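14 Feb 2022 – Setetti kitchen, counter layout notes

Started on the toaster corner, which is the most crowded part of the counter. The toaster oven stays at the left with the striped towel over it. Moving it means rerouting the cord and I don't want to do that before July.
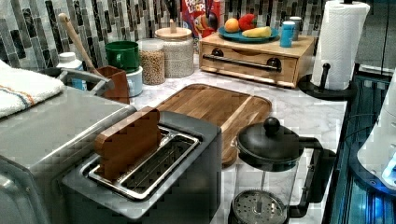

Toaster with bread in the slot, cutting board behind, French press at right.

Settled for now: utensil holder and green mug along the back, dry goods jars next to them. Bread box goes beside the cereal. Paper towels at the far end. The Piltero plan gives this stretch of counter 600 mm of depth and we are using all of it. If we lose anything it should be the small white bottle.
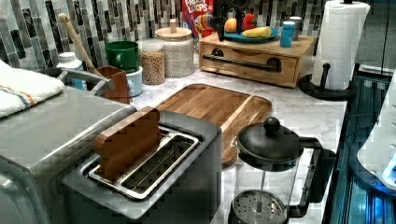

Back row against the tile, toaster in front.

The mug sits on top of the white canister. Fine for looks, annoying if you want the canister. Ask Jorkent about a low shelf, 25 cm would do.
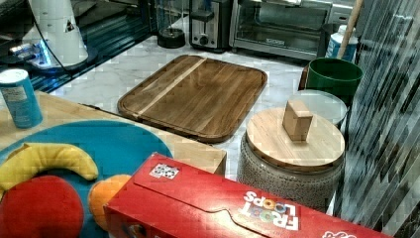

Still to do

– Find a better spot for the cereal. On its side it takes up too much room next to the fruit plate.
– Decide whether the cutting board lies flat or gets a rack. Bawa part 337 might fit.
– Label the jars.
– Order 8 more felt pads for the small appliances.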